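Cloth folding demos: policy grabs air on the second fold
Posted in Student Projects > Manipulation

irnell_lab3

Our senior project group is training a two-arm policy to fold soft items on a bed. We record with two hand-held grippers, one per hand, each with its own camera, and train on the recordings. We have 600 demonstrations so far, 136 of them from last month after we changed the finger pads. The policy does the first fold well enough. On the second fold the right gripper closes a little above the fabric and comes up with nothing, then carries on as if it had the cloth.

Things we already checked:
Gripper width calibration, both units, before and after each session.
Time offset between the two cameras. We corrected it and retrained. No change.
Learning rate and batch size. No change worth reporting.

The item is a light beige cloth with some thicker ribbed parts, recorded on a patterned bed sheet. Training loss looks normal. The demo is in January and we have time for one more recording round, so I would like to know whether to record more of the same or change something first.

Vitale

Record more. We were stuck at 500 demos on a towel task and it got better when we reached 1144. Didn't change anything else.

Carmela Caruso

I would not record anything until you have split the failures by cause. There are at least two candidates and they need different data.

The first is height. A wrist camera with a very wide lens gives poor depth information when the target is soft and has few features. On the first fold the cloth is in a single layer and the operator tends to press the fingers into the mattress, so an error in height costs nothing. On the second fold there are two layers, the operator pinches the top edge with more care, and the same error means a miss.
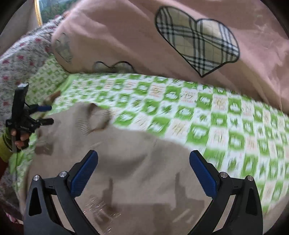 Take 20 episodes from your set and plot fingertip height against gripper width for the closing phase of each fold. If the heights on the second fold are widely scattered, the operators are not doing the same thing and the policy is averaging them. Agree on one approach - I would use fingers angled, lower tip sliding under the edge - and re-record that segment only.

The second candidate is the pad change. You say 136 demos use the new pads. If the pads differ in thickness, the recorded width at contact differs too, and you are mixing two definitions of "closed". Train once on the 136 alone. The result will be weak overall, but look only at how the right gripper closes. If the miss goes away, either drop the older demos or add a per-session width offset.

Also check tracking on the right unit. On a repeating print, visual tracking can match the wrong feature and jump by one cell of the pattern. It shows up as a step in the trajectory. We used the Datix export script to flag steps and then removed those episodes by hand.

irnell_lab3

Plotted it. Second fold heights are all over the place, and it splits cleanly by operator. No steps in the tracking that I can find. Running the new-pad subset tonight.

usden_k

Same symptom here with a fleece blanket. For us it was the gripper closing too early, before the arm had finished moving down. Delaying the close command by two control steps fixed most of it. Quick to try while your training run finishes.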